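Ralport Center for Service Automation
Call for Participants: Working Group on Good Practice in Robot Handling of Hand Tools
Reference 318

The Ralport Center for Service Automation invites applications from persons wishing to take part in its Working Group on Good Practice in Robot Handling of Hand Tools. The Working Group will review, test and revise the draft Code of Practice that the Center issued to its partner sites in May. Applications are open to individuals from any field, including retail, tool rental, workplace safety, teaching and machine operation.

Background

Two-armed robots are now used at the Center and at the Praradine and Mahlangu sites to pick hand tools from wall displays, place them in baskets and return them to their pegs. Each site has until now followed its own rules. Operators who move from one site to another have reported differences in matters as basic as who may stand beside a robot during a run, how a bladed tool is to be hung, and when a run must be stopped. The draft Code sets out one set of rules for all three sites. It contains 60 clauses in its present form.

The Code does not replace any law or published safety standard, and the Working Group has no authority to grant exceptions to either. Its task is to say, in words that an operator can follow on the floor, what good practice looks like for this kind of work.

Scope of the work

Participants will consider the following parts of the Code:

Part A. Layout of the work area, including floor marking, edge guards and the position of the basket.
Part B. Tools with blades, points or cutting edges, both in retail packaging and out of it.
Part C. Work in which both arms are near the same panel or basket.
Part D. Presence of persons within reach of the robot.
Part E. Stopping, restarting and keeping of records.

Part B has drawn the largest number of comments so far. The draft allows scissors, scrapers and cutters to be handled only at a speed set by the site lead, and asks that packaged tools stay in their packaging throughout. Several operators consider this too strict for blunt tools such as wrenches. Others have asked that the rule cover every item on the panel, so that a run need not be halted to decide which rule applies. The Working Group will be asked to settle the question.

Pegboard and basket work of the kind covered by Parts B and C 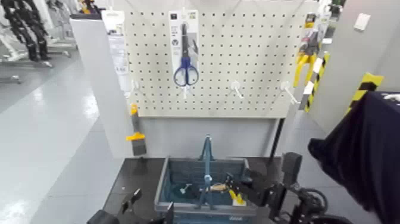
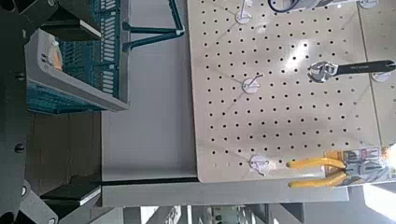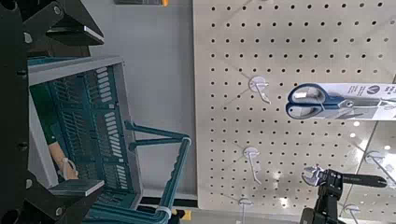 Part D is the shortest part of the Code and is expected to change the most. At present it states that no person may place a hand in the basket while either arm is powered, unless the operator at the controls has called a hold and the call has been repeated back. Applicants with experience in writing or teaching rules of this type are especially encouraged to apply.

Duties of participants

Each participant will be expected to read the draft Code in full before the first meeting; to attend all scheduled meetings, in person or by video; to observe at least two working sessions at one of the three sites; and to submit written comments on the parts assigned to him or her. Comments are to be made on the form supplied and must give the clause number, the wording objected to and the wording proposed. General remarks may be attached on a separate sheet.

Participants observing a session will be given a safety briefing on arrival and must follow the directions of the site lead at all times. Closed shoes are required. Loose sleeves, scarves and lanyards may not be worn inside the marked area. Participants will not operate the robots unless they hold a current operator's card for the site in question.

Who may apply

The Working Group will have 19 members. Seats will be divided among operators and site staff, persons with a background in workplace safety, and members of the public with regular experience of handling or selling hand tools. No degree is required. Applicants must be at least 18 years of age and able to read and comment on documents in English.

Current employees of companies that supply robots or control software to the Center may apply, but must declare the connection. They may speak in all discussions and may not vote on the final text.

Terms

Service on the Working Group is part-time. Members who are not paid by their employer for the time will receive $186 for each meeting or observed session attended. Travel within the state will be repaid against receipts. Members are asked to keep drafts confidential until the Center releases them, and will be named in the published Code unless they request otherwise.

The Working Group will be chaired by Lesego Gumede. Yoshinori Fujimoto will serve as technical secretary and will arrange all site visits. Questions about Part D should be directed to Kgomotso Van der Merwe, who prepared the present draft.

How to apply

Applications should consist of a letter of no more than two pages, a short résumé and the name of one person who can speak to the applicant's experience. The letter should state which part or parts of the Code the applicant wishes to work on. Applicants for operator seats should also enclose a copy of their operator's card.

Applications must reach the Center by 5:00 p.m. on Friday, July 27, 2018. They may be delivered to the front desk or sent by mail to the attention of Idris Rosser, Office of Rules and Practice, Ralport Center for Service Automation, Cleltorari Building. Incomplete applications will be returned once for correction if time allows.

Selected applicants will be notified in writing. Applicants who are not selected may ask to be placed on the reading list, whose members receive each public draft and may send in comments on the same form. Large-print copies of the draft Code and of the comment form are available from the Office of Rules and Practice on request.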